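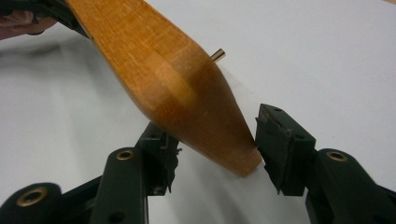

Rumix is looking for assembly technicians and paid trial participants for a study of furniture assembly by hand and by machine. The study asks whether a machine can yet do the small jobs that come with a flat carton and a bag of hardware, and if it can't, at which step it stops. Legs are the first work package. A tapered leg gives a gripper very little to work with: the faces are not parallel, the tip is slightly rounded, and a brass-colored pin sticks out at an angle from the wood, so the part has to be both held and turned the right way before anything can be joined. A person settles this in one motion of the wrist. Our current software does not.

The work takes place at our Brakdale site. Two kinds of places are open.

Assembly technician, fixed term (2 positions)

You will carry out and record assembly trials on chairs, side tables and shelving, first by hand and then with handheld grippers. You will write the step lists that the control group uses, log every failed grasp with its cause, and inspect finished pieces for dents, finish damage and loose joints. You will also replace worn finger pads and check pivots for play at the start of each shift.

Required:
Two years of bench work in furniture, cabinet repair, small appliance repair or similar.
Ability to read an exploded drawing and notice when it is wrong.
Clear written English. Most of the job is records.
Able to stand for most of a shift and lift 53 pounds with a second person.

Useful but not required: experience with fixtures or jigs, basic scripting, any time spent on a packing or kitting line.

No robotics background is needed. Applicants who have one should say what they worked on and what part of it failed.

Trial participants (200 places)

We need adults who assemble furniture at home occasionally or never. Each participant attends one session and completes a set of 12 short tasks: fitting legs, seating dowels, folding cloths, sorting hardware and loading a drawer. Half of the tasks are done with bare hands and half with a gripper held in the hand. Hand movements are recorded, and faces are not. Participants are paid $186 for the session, including those who do not finish the set.

You may not take part if you have had a hand or wrist injury in the past six months, or if you work for Tikkanen, which supplies the test furniture.

What the study will and will not show

In the August pilot, the machine placed flat panels on a marked table without help. It did not start a screw in a leg plate reliably, and it did not recover when a part slipped during a turn. Folding was slower than by hand in every run. We do not expect one round of trials to close these gaps. The results will go into the Illel task library, where each chore is listed as done, done with help, or not done.

How to apply

Technicians: send a resume and one page describing a repair or assembly job that went wrong and how you found the fault. Participants: fill in the short form at the Brakdale front desk or ask for it by mail. State which hand you write with.

Applications for both close 15 September 2019. Technicians selected for interview will be given a bench test of one hour, paid at the hourly rate for the post. Tools are provided. Closed shoes are required on the shop floor.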